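How to Refinish a Tired Tabletop with Hardwax Oil

I love a table with a past. The one in my kitchen came out of a church hall in Draddale, where it had held up tea urns and jumble sales for longer than I've been alive, and when I got it home the top was a sad patchwork of ring marks, old varnish and something sticky I never did identify. It took me a long weekend and a lot of sandpaper, and I grin every time I sit down at it! I've done six or seven more since then, for friends and for my own house, and this is the method I've settled on.

It works for solid wood. If your top is veneer you can still do it, but go gently with the sander, start at a finer grit and stop the moment the color changes under your hand.

What you need

A random orbital sander (borrow one if you can, they're lovely things)
Sanding discs in 80, 120 and 150 grit
A card scraper, or a paint scraper with the corners rounded off
A vacuum with a brush head
Lint-free cloths, more than you think
White nylon pads for rubbing the oil in
Hardwax oil, clear or tinted
A dust mask that really fits

For oil I use Traro in satin. There are plenty of others, and I've been happy with most of them. Kedwood makes a good tinted range if you want to warm up a pale wood – their reddish browns are especially nice on beech, which can look a bit pink and naked on its own.

Step 1: Take the top off if you can

Flip the table onto a blanket and look underneath. Most older tables are held together with wooden buttons or metal brackets, and a few screws will free the top. Put the screws in a jar and label it. Working on a loose top laid across two sawhorses is so much easier on the back, and you won't get drips down the legs.

Step 2: Scrape off the old finish

Old varnish clogs sandpaper in seconds, so get as much off as you can with the scraper first. Hold it at a low angle, pull toward you and follow the grain. You'll get satisfying curls on a good day and gray crumbs on a bad one. If the table might be old enough to have lead paint on it anywhere, test before you scrape anything.

Don't worry about the last stubborn bits in the corners.

Step 3: Sand flat

Start with 80 grit and keep the sander moving, slowly, in overlapping passes. Let the weight of the machine do the work. Pressing down leaves little curly scratches that you won't notice until the oil goes on, and then you'll notice nothing else.

A trick I adore: scribble all over the top in soft pencil before each grit. When the pencil is gone, you've covered the whole surface and can move on. Vacuum, scribble again, go to 120. Then once more with 150.

Stop there. It's tempting to keep going until the wood feels like glass, but a very polished surface won't take the oil well, and the color comes out thin. My second table was a lesson in that, and I ended up sanding the whole lot back.

Step 4: Clean, then clean again

Vacuum the top, the edges and the floor around it. Wait an hour for the dust in the air to settle and vacuum again. Finish with a barely damp cloth, which also raises the grain a touch, and let the wood dry completely before you open the can.

Step 5: First coat

Stir the oil well, right down to the bottom, where the wax and any pigment like to sit. Pour a small puddle on the wood and work it out with a nylon pad, in circles at first and then along the grain. You want the thinnest layer you can manage. After ten minutes or so, wipe off everything that hasn't soaked in, and change cloths as soon as one feels loaded.

This is the moment the grain wakes up, and I still call people in from the other room to look.

Please take care with the used cloths. Oily rags can heat up and catch fire by themselves, so spread them flat outdoors to dry or drop them in a metal bucket of water. Never ball them up in the trash.

Step 6: Check the color before you go on

Leave the first coat overnight and look at the top in the morning, in daylight, from several sides. A matte, even brown is what I'm after, and a large surface is always going to shift a little from the middle out to the corners depending on where the light falls. Crouch down at one end and look along the wood. Patches that stay shiny from every angle have too much oil on them and need a rub with a clean pad.
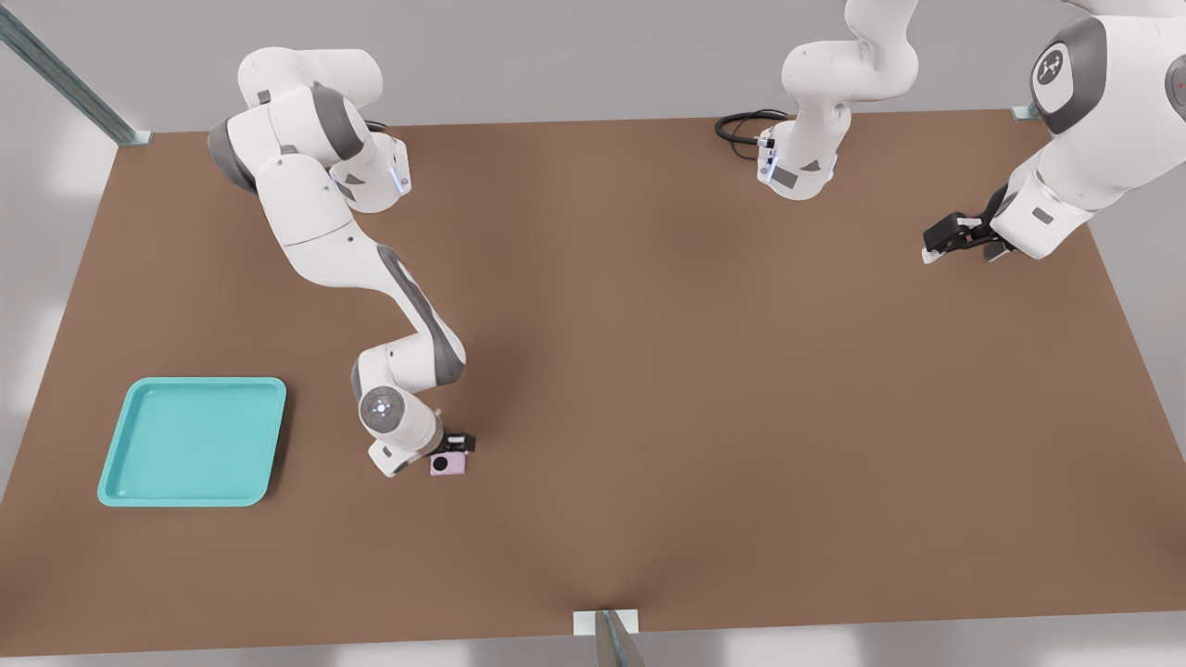

Step 7: Second coat

Rub the surface very lightly with a fresh nylon pad to knock back any raised fibers, vacuum, and put on the second coat exactly like the first, only thinner still. It will take far less oil this time. Do the edges and the underside too, even if you only give the underside a single coat – a top that's sealed on one face can cup as the seasons change. I did mine one November with the heating on and was very glad I'd bothered.

Step 8: Wait (sorry!)

You can use the table gently after a day or two, but the finish goes on hardening for a couple of weeks. No wet glasses, no tablecloths and no hot pans until then. Check your can for the maker's own times.

Looking after it

Wipe with a damp cloth and mild soap. Skip anything with bleach or ammonia in it. When a spot gets dull or scratched, sand just that area with 150, rub in a little oil, wipe it off and leave it overnight. With varnish you'd be stripping the entire top again, and with this you can fix a scratch after supper and eat breakfast on it, carefully, with a coaster under your coffee.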